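Food & Home | Features

The small net that keeps the fruit bowl honest

Foam fruit sleeves are the sort of thing most of us pull off and drop in the bin before the shopping is unpacked. They are light, a bit squeaky and of no obvious use once the fruit is home. I have been keeping mine since April, and I now think they deserve a drawer.
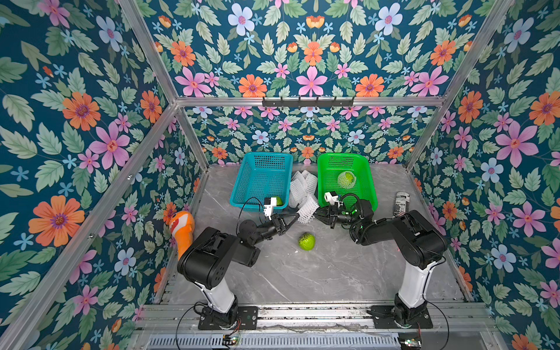
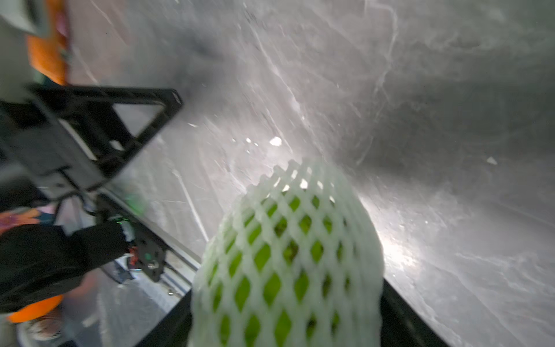
Green fruit in white foam netting, shown with the turquoise and green mesh baskets in the first picture and close up in the second.

My interest began with a tray of pears. I bought 24 of them from Clolla, a greengrocer near me that sells by the tray at the end of the afternoon, and carried them home on the bus. Half the tray had come with sleeves on and half had not. By the time I got to the kitchen the bare ones had brown thumbprints where they had knocked together. The sleeved ones looked as they had in the shop. I ate the bruised pears first, stewed most of the rest of that half, and still had good fruit in the bowl the following week.

A bruise on a pear or an apple is a patch of broken cells. The skin may be whole, but the flesh beneath has been squashed and the juices have mixed with air, so it browns. Softer patches also let mould in more easily, and a bad pear will spoil the ones it leans on. Growers and packers know this well, and the foam net is their cheap answer to it. It is made as a tube, cut to length, and it stretches over the fruit and grips it lightly. The open diamonds let air through, so moisture doesn't sit against the skin as it would inside a closed bag.

At home the fruit meets fewer knocks than it does in a lorry, but it meets them more often than you would think. It gets dropped into a bowl. Something heavier gets put on top. Children dig through to find the one they want. A sleeve deals with all of this, and it costs nothing if it came with the shopping.

Putting one on

There is a small knack to sleeving fruit. Trying to push a pear into a closed net is annoying, and the foam tears if you force it. Open one end with two fingers of each hand, spread it as if you were putting a sock on a toddler, and drop the fruit in bottom first. Then let go and pull the net up. The top should bunch into a loose frill above the fruit. If it doesn't reach that far, the sleeve is too short and will ride off.

Knobbly fruit is slower. Anything with a bumpy skin catches on the strands, and you have to ease the net over a little at a time, turning as you go. Custard apples are the worst I have tried. They are also the fruit that benefits most, as a ripe one will mark if you look at it firmly.

Mangoes go in easily. So do large apples, guavas and Asian pears. Plums are too small for most nets and fall straight through, though you can fold a sleeve double and sit two in it side by side. Bananas are not worth the trouble.

Taking the net off is quick, but do it gently if you want to use it again. Roll it down from the top. Pulling from the bottom stretches the strands and leaves you with a long limp thing that won't grip.

Where the fruit lives

A deep china bowl looks lovely and is a poor place to keep soft fruit. Everything slides to the middle, the bottom layer carries the weight, and no air gets in underneath. I gave mine up for plastic baskets with holes in the sides, the kind sold for desks and bathroom shelves. Mine were from a range called Nekolden and came in colours nobody would choose for a still life. I have grown fond of them.

Rectangular baskets make better use of a worktop than round ones. They stand flat against a wall and close to each other, and it is easy to see what is in them. The perforated sides let the air move. They wash in a minute under the tap, which matters when a forgotten kiwi has leaked.

Two baskets are better than one large one. I keep fruit that is ready to eat in the first and fruit that still needs time in the second. It stops people biting into a rock-hard pear and leaving the rest on the side. Different colours help, provided the whole household has been told which is which. In my case that took a fortnight and a note on the fridge.

Keep fruit to a single layer where you can. Six large pears fill one of my baskets comfortably. Any more and I start stacking, and even with sleeves on the lower ones suffer. If there is a glut, the extra goes on a tray in the coolest room in the house with a tea towel over it.

Some people line their baskets with kitchen paper. I tried this and went back to bare plastic. The paper soaks up drips, but it also hides them, and I would sooner find a problem early. A spare foam sleeve laid flat in the bottom does a better job of cushioning and can be rinsed.

Green fruit and guessing

Green fruit is the hardest to judge. A banana or a tomato tells you by its colour how far along it is, but plenty of pears, guavas and apples stay green from tree to table. Under a net they are harder still to read. I check by pressing near the stalk with my thumb, through the foam if need be. If there is slight give, the pear is ready. If there is give in the middle, it has gone past and should be eaten today or cooked.

Smell is a good second test. A ripe guava announces itself across the room. A custard apple is ready when it feels like a just-soft avocado all over, and it won't wait for you. Once soft, these can go in the fridge for a day or two.

Apples are best kept away from fruit you are trying to hold back. They give off ethylene, the gas that hurries ripening, and a sleeve does nothing to stop it. The same gas is useful when you want a hard pear by the weekend. Put the pear in a paper bag with an apple and look at it every day.

What to do with the spare ones

The sleeves add up. After a few months I had a carrier bag full, which prompted some hard looks from the other people who live here. I sorted them into good ones, stretched ones and torn ones, and kept only the first two.

Good ones go back on fruit. I rinse them in warm water with a drop of washing-up liquid, squeeze them out in a towel and leave them on the rack overnight. They must be properly dry before they go near fruit again.

Stretched ones are useful for anything breakable. I put them round wine glasses when I pack for a picnic, and over Christmas baubles before they go up to the loft. They fit neatly round jam jars in a rucksack. I have also used them between stacked bowls, opened out and laid flat, to stop the glaze scratching.

A torn sleeve can be cut up and put at the bottom of a parcel. Beyond that it is rubbish. The foam is usually polyethylene, and most household collections won't take it, so check with your council before putting it in with the recycling. Some greengrocers will have clean sleeves back. Clolla keeps a box by the till for them, and mine now go there when the drawer is full.

If you have to buy them

It seems silly to buy something that so often comes free, but people with a pear tree in the garden may need a good number at once. Catering and packaging suppliers sell them in bulk. Brurkitz, a packaging wholesaler I rang while writing this, had 1,173 left in the size I asked for and was willing to sell me a small bag of them. Ask for the length as well as the width, and measure your biggest fruit first.

There are washable cotton versions too. Iyer, a small homeware shop, sells a pack of 4 knitted ones in undyed yarn. They are handsome and they cushion well, but they hold damp for longer and take up more room in the basket. I use mine for mangoes, which I buy one or two at a time and watch closely.

For a garden crop, pick on a dry day, wipe off any dirt without washing the fruit, and sleeve only the pieces with no marks. Leave the stalks on. Go through the baskets every few days and take out whatever has softened. Mine get checked in the evening while the kettle boils – anything doubtful goes into a pan with a little sugar and a strip of lemon peel.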